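Demonstrators wanted: two-handed desk tasks with hand-held grippers

Dovumico, Niltthorpe site
Part-time, fixed term, starting in June
Contact: Fereshteh Khosravi, study coordinator

We are looking for people to carry out everyday desk tasks using a pair of hand-held grippers, one in each hand. The recordings are used to train and test control policies for a two-armed robot. You do not need a technical background. You do need steady hands, some patience with repetition and a willingness to tell us when an instruction makes no sense.

Background to the study

Our last round of recording, which we call Lovport, gave us 2000 demonstrations of short tidying and sorting tasks. Most of us expected that the policy would improve steadily as more of them were added to training. It did improve at first and then levelled off well before we had used the full set.

Rostam Nikzad, who leads the analysis, went back through the set and picked out 615 demonstrations in which the person had made a small error and put it right without stopping: a pen gripped too near its end and then shifted, a card that slid and was caught with the other hand. A policy trained on those 615 alone did better on our pick-and-place tests than one trained on the full 2000. The gain was largest with thin, flat objects and close to nothing with boxes and bins.

We think the corrections are what matters, but we cannot say so from this set. The 615 came mostly from a few people, and those people may simply have been better with the grippers. They also tended to work more slowly. The new study, Tabrizi, is designed to separate these things. Every demonstrator will record under the same three conditions: working at their own pace, working to a set pace, and starting from a deliberately awkward grip that has to be corrected during the task.

What you would be doing

Sessions last 2 hours, with a break halfway. You will stand or sit at a desk with a gripper in each hand and complete a task card. Typical tasks are placing a pen in a container, turning over a sheet of card, moving a small flat item from one side of the desk to the other, and passing an object between the two grippers. Each attempt is short. You then reset the desk to the layout on the card and go again.

Between blocks you will fill in a short log. We ask which attempts felt wrong and at what point. In the Lovport round these notes were optional and few people wrote them, and we regretted that when we came to sort the recordings.

You will not be working next to a moving robot. Policy testing is done separately, and demonstrators who would like to watch a test can ask.

The first session is training. It is paid at the full rate and nothing from it goes into the study set. Most people find squeezing the grippers easy enough and judging depth harder, particularly with anything lying flat.

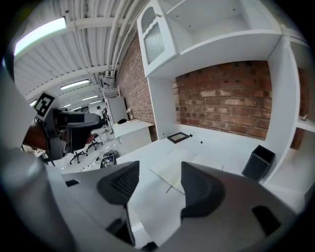

Recording takes place in a shared room, so other staff may be at their desks while you work. We keep talking to a minimum during blocks. If you are easily put off by people moving about behind you, mention it when you apply and we will try to give you a quieter slot.

What we ask for

You should be 18 or over and able to hold a light tool in each hand for up to twenty minutes at a time. Left-handed applicants are very welcome, as we had too few last time. You should be able to attend at least 3 sessions, ideally within the same month. Glasses and contact lenses are fine.

Please do not apply if you currently have a wrist, hand or shoulder injury. If you have an old injury and are unsure, write to Fereshteh and she will talk it through with you. People who took part in Lovport can apply, but we will place them in a separate group for analysis.

Data and consent

The grippers record video, movement and finger opening. Your hands and forearms will often be visible, and at times the wider room will be too. Faces are blurred before any recording leaves the project team. Your name is kept apart from the recordings under a participant number. You may withdraw up to the point at which the training set is fixed, and we will write to you before that happens. Withdrawing does not affect payment for sessions you have already done.

We intend to publish the outcome whichever way it goes — including if the correction effect disappears once pace and skill are accounted for. Demonstrators will be sent a plain summary and, if they wish, thanked by name in the report.

How to apply

Write to Fereshteh Khosravi at the Niltthorpe site with a few lines about yourself, which hand you write with and the times of day you could attend. Morning sessions start at 9.30 and afternoon sessions at 1.30. A CV is not needed. We will reply to everyone, and those selected will be sent the consent form and a sample task card to read before the training session.

Questions about the research design can go directly to Rostam Nikzad at the same address.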